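Mokier open day - anybody else go?

drillbit_dan
Posted Dec 25, 2019
Quiet house so finally typing this up. Went to the Mokier open day at the Clokcombe site. 11 of us in my group, 25 minutes per station, then a bell and off you go. Best one by far was the PC teardown bench. Khrystyna-Mariia Semeniuk ran it, no slides, just got on with it.

Talked to her a bit after. Big headache is cables, she said. Screws stay put, cables dont. Every case that comes in is wired different and the arm has to work around all of it.

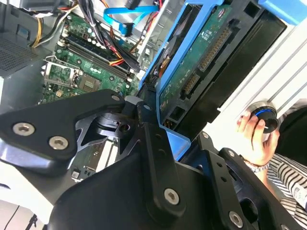

Memory sticks are next on their list, then drives. She wants a person at the bench the whole time for now and I think thats right.

pell_mell
Was in the afternoon group. Nice people, slow robot. I could strip a tower in the time it took to line up on one thing. Don't see who pays for that.

drillbit_dan
Sure, one tower. Now do 70 of them.

pell_mell
I have done 70 of them lol. Summer job. You get fast.

oxbowkate
Did they say what gripper it is? We have a Flunberg at work and the finger screws back out if you dont check them every week.

drillbit_dan
Didn't ask, sorry. Too busy staring. Somebody in my group asked about force limits and I missed most of teh answer, bell went.

hank_r
Pavliuk had a bench like this at their June thing. Nearly 40 people around one table, couldn't see squat. Small groups are the way to go.

pell_mell
Pavliuk's was quicker though.

hank_r
Quicker on the same model of case over and over. Not the same job.

pell_mell
Ok fair. Still say speed matters - a scrap yard isn't going to wait on it.

oxbowkate
Is there another one in spring? Would drive over for that. My boss too probably

drillbit_dan
Sign up sheet was by the door, no date on it. Will post if I get the email.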